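Setting up your birth month group on Milden

Once your group has been approved you can get it ready for its first members, and it's a lovely job! Set aside 10 minutes and have your due month to hand.

1. Sign in and open My Groups. Choose the month your babies are due, for example January.

2. Add a welcome message of 60 words or more. Say hello, mention first-time parents and anyone on their second or third, and ask people to share how far along they are.

Note: The message can be changed whenever you like, so don't fret over it.

3. Pick up to 8 topics for the sidebar. Names, Sleep, Feeding and Washing Baby Clothes always get people chatting!

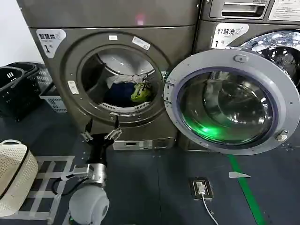

4. Turn on Quiet Hours if you want alerts held back overnight. Members can still post, which is great for those 3 am feeds.

Caution: Deleting a topic also deletes every discussion inside it. Move the ones you want to keep first.

5. Press Open Group. Your invite link appears at the top of the page, ready to send out.

Changing your group later

Go to My Groups, then Settings. Only the group leader can see this page.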